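Walk-through notes, craft room and supply closet, Minport
August, before the kids come back

Okay, so this is my list from the walk-through, with my comments left in because last year I sent only the check marks and then got 10 emails asking what I meant. I started in the hallway at the Lilaleck side of the building and went clockwise. Anything marked with an empty box still needs somebody to deal with it. Conall Conneely has the keys to the tall closet, so bug him, not me!

## Doors, floor, lights

- [x] **Main door closes by itself.** It does now. The closer arm used to slam it hard enough to rattle the coat hooks, and I turned the little screw a quarter turn until it stopped.
- [x] **Path to the second exit is clear.** I moved two rolls of brown paper that were leaning there. Please, please stop leaning things there.
- [ ] **Floor by the sink.** One tile has a lifted corner. I caught my sandal on it twice, so a kid in socks is going to find it right away. I put tape down, but tape is a two-week fix at best.
- [x] **Ceiling lights.** All on. The one over the paper cutter buzzes a bit when you first flip the switch (it did that last year too, and it's on the electrician's sheet already).
- [x] **Extension cords.** Two, both with good plugs and no nicks that I could find. I ran my fingers along the whole length of each one and got very dusty.

## Tables and chairs

- [x] **Tables don't rock.** The long one did, and I folded a bit of cardboard under the leg. I know, I know. It holds.
- [x] **Splinters.** I went along all the edges with an old nylon stocking, which snags on anything rough. My aunt's trick, and it works great. Two spots, both sanded.
- [ ] **Stacking chairs.** Three have lost a rubber foot. The feet come in bags from Calimlim and I think we still have half a bag somewhere, maybe in the tall closet. See above about keys.
- [x] **Stools.** Fine. Wobbly ones went out in the spring.

## Pencil cases and small stuff

I always think this part will take ten minutes and then it eats my whole afternoon. We have 64 cases to get through, all different, most of them donated, and every one has to be opened up and looked at before it goes back on the shelf. What I'm looking for in each:

- [x] Lid opens all the way and lies back without fighting you
- [x] Hinge edge has no cracks and nothing that pinches a finger
- [x] Walls of the tray are whole, with no sharp chips along the top
- [x] Nothing left inside that shouldn't be (pencil sharpener blades!! staples, pins, gum)
- [x] Wiped out, corners too
- [ ] Name stickers from last year peeled off

The hard plastic ones are the ones I go slowest on. A soft zip pouch can't really hurt anybody, but a rigid tray with a chip in the wall is like a little saw. So I do those flat on the table with the lid all the way open, never in my hand.
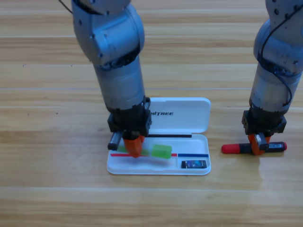
*White plastic case, lid flipped back. Red and blue stripe across the inside of the tray.*

My comment on this kind of case: check the hinge edge before anything else. Grit collects back there and then somebody forces the lid, and that's how you get a crack. An old toothbrush gets into the corner better than a cloth does. I also like a pale interior for the little kids, because a loose staple shows up against it and I don't have to tip the thing toward the window and squint.

Cases that failed went in the box by the door. Don't rescue them! Somebody rescued four last time and I had to throw them out all over again.

## Scissors, cutters, glue

- [x] **Scissors.** We bought 200 blunt-tip pairs when the supply store closed down, so we're set until I retire. I tested a handful from each bin. Loose screws got tightened.
- [x] **Paper cutter.** Guard is on, blade locks down. It lives on the high shelf and it stays there.
- [ ] **Hot glue guns.** One cord feels stiff near the handle. I tagged it and put it aside, and I'd rather just replace it.
- [x] **Glue sticks, white glue.** Caps on. A few dried up and went in the trash.

## Shelves and closet

- [x] **Skodby shelf is screwed to the wall.** I pulled on it pretty hard. It didn't budge.
- [x] **Heavy stuff low.** Mostly paper, and there's a lot of it: some 1344 sheets of construction paper according to the inventory page, which I'm taking on faith.
- [ ] **Top shelf.** Jars of buttons up there again. Glass jars! They need to come down to knee height or go into plastic tubs.
- [ ] **Tall closet.** Couldn't get in. Keys.

## First aid and fire

- [x] Extinguisher tag is current and the pin is in.
- [x] Eye wash bottle is sealed.
- [ ] Bandages: almost out of the small ones. I'll pick some up on my way in, but remind me.

I'll be back to finish the stickers and look at the floor tile again. If you move anything in the meantime, write it on the sheet taped inside the main door.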